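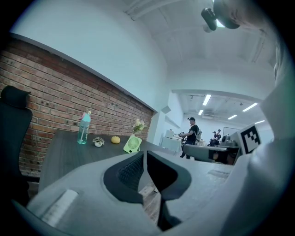 Bistwood Rules

The Bistwood Rules are a set of working rules for recording manipulation tasks with hand-held grippers. They cover the layout of the table, the care of the marker patterns on the grippers, the conduct of the person holding them, and the notes kept with each recording. The rules take their name from the Bistwood workshop, where the first version was written for in-house use. Later versions were edited jointly with two other groups, Allon and Roltix.

The rules are voluntary. They do not cover the safety of powered robot arms and are not meant to replace any safety standard that applies to them.

Scope

The rules apply to work in which a person carries out a task with one or two hand-held grippers and the recording is later used to train a robot. They are written for indoor work at a table. Kitchen, floor and outdoor work are left to a separate part, which has been in draft since October.

A recording of one attempt at one task is called an episode. A group of episodes made with the same table, the same objects and the same calibration is called a run. Most of the rules apply to runs.

Table and objects

The table has to stand firmly and may not be moved during a run. Objects for the task are set out before recording starts, and any that are not used in the task may stay in place as long as they are entered in the run sheet. Typical household objects are preferred, such as a bottle, a piece of fruit, a small fan or a vase of flowers. Objects with sharp edges and open containers of liquid are not allowed on the table.

Cloth has its own section. A cloth must be started from a different shape in each episode, and the person must not smooth it by hand between two episodes. The grippers are used for that, or the cloth is picked up and dropped.

The background is left as it is. Early versions called for plain screens behind the table. This was dropped in the second version, and walls, chairs and shelves may now be in view. People may be in the room and in view if they have agreed to it in writing. They must stay out of reach of the table.

Markers

A fiducial marker is a black-and-white pattern that software can find in a picture and use to work out position. The rules require markers to be flat, clean and free of tape over the pattern. A damaged marker is replaced, never redrawn. After any replacement the gripper is calibrated again and a new run is opened.

The person must avoid covering the markers with a sleeve or hand. Where a marker is hidden for a long part of an episode, the episode is flagged. Flagged episodes are kept, and whether to use them is left to the group doing the training. 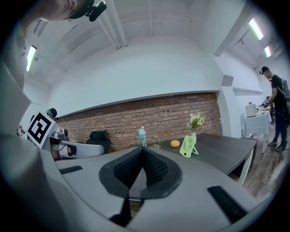

Roltix argued during the second revision that flagged episodes should be deleted at once, on the grounds that a flag is easily lost when files are copied from one store to another. The proposal was not adopted, but the flag is now written in both the file and the run sheet.

Conduct of the person

The person holding the grippers works at a normal pace and does not stop halfway through a motion. Fingers are opened fully before the first grasp of an episode. An object that is dropped may be picked up again with the gripper if it is still on the table. If it has fallen to the floor, the episode ends and is marked as failed. Failed episodes are kept and are not renamed.

With two grippers, each has a fixed side for the whole run. Passing an object from one gripper to the other is allowed only in tasks that call for it.

A run may last up to 90 minutes, after which the person rests or changes places with someone else. Cables on the floor are to be routed away from the spot where the person stands.

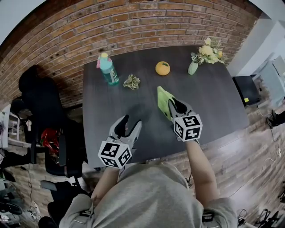 An unsigned comment on the third version asked for a shorter limit for work with two grippers, saying that wrists tire sooner than the rule allows for and that grasps become careless well before anyone asks to stop. The editors replied that groups are free to set a lower limit of their own.

Run sheet

Each run has a run sheet with these entries:

Run number and room
Task, in one sentence
Objects on the table, used and unused
Gripper numbers, left and right
Time of last calibration
Flagged and failed episodes
Changes made during the run

Changing the room lighting closes the run.

Use

Allon applied the rules in a trial named Au. It took in 562 episodes of table tasks, of which 109 were flagged for hidden markers. The section on sleeves was rewritten after the trial. The current text has 319 numbered clauses, many of them taken up by file naming.

See also

Fiducial marker
Imitation learning
Robot end effector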